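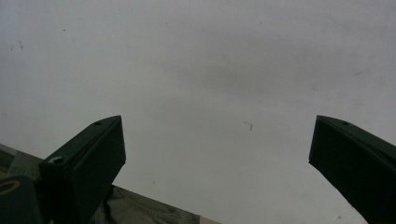 Free shipping rule still applies after items are removed from the cart

Osutby Merchant Help > Checkout and Shipping > Cart rules
Posted October 2019

I run a small store on Osutby (packing supplies and shelf hardware, 1,969 SKUs) with the Drurkon shipping module. There is one cart rule: free ground shipping when the subtotal is 75.00 or more after discounts. It has worked since I set it up.

After the last module update, a customer can reach the threshold, get the free shipping line, go back to the cart, delete items, and return to checkout with the free shipping still in place. The subtotal is recalculated correctly. The shipping line is not. I found 26 orders like this when I exported the month, the lowest with a subtotal of 11.40.

What I have checked:
Rule priority is 2, nothing above it.
"Stop further rules" is off.
Page cache flushed, then disabled. No change.
Same result in a private window, guest or logged in.

If I change the ZIP code at checkout, the correct rate comes back. I don't want to ask customers to do that. Is there a setting for when the rule is evaluated, or do I need to edit the template?

mesmont_supply

Try turning the rule off and on again. We had something like this with a coupon and it went away. Also check that your theme is up to date, old themes cause a lot of checkout problems.

boxes_and_bins

This is the rate cache in the shipping module and has nothing to do with the page cache. Flushing the page cache won't touch it.

Drurkon stores the quoted rate against a key. In the older version the key included the destination, total weight and cart subtotal. In the new one the subtotal is left out unless you turn it on, so a change in the cart doesn't force a new quote as long as the weight stays in the same band. A change of ZIP code does, and that matches what you are seeing.

Go to Shipping > Drurkon > Advanced > Rate cache. Check "Include subtotal in key". Set the lifetime to 6 minutes or less while you test. Save, then click "Purge stored rates" on the same screen. Saving alone does not purge, and open carts will keep the old quote until it expires. 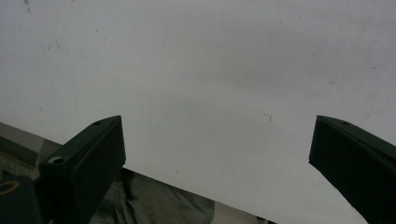

Mesmont packing room, November

To test it, add items to go past 75.00, go to checkout, go back, and remove one light item so the weight band doesn't change. Removing a heavy item will give you a fresh quote either way and you will think it is fixed when it isn't.

If you use the Michalski one-page checkout, there is a second copy of the shipping line held in the session. Set "Refresh totals on step change" to Always. The default is "On address change". You don't need to edit the template for any of this.

For the orders already placed, the shipping amount is fixed at the time of the order. You can add a charge by hand, but you would need each customer to approve it.

ratetable

Same problem here, on the one-page checkout. The key setting by itself did nothing for me, the refresh setting was also needed. Note that with refresh set to Always the shipping step loads slower if you quote from more than one carrier. I turned off the carrier I don't use and it is acceptable now.

Does anyone know if the multi-currency add-on puts the converted subtotal in the key or the base one?

flatpack_parts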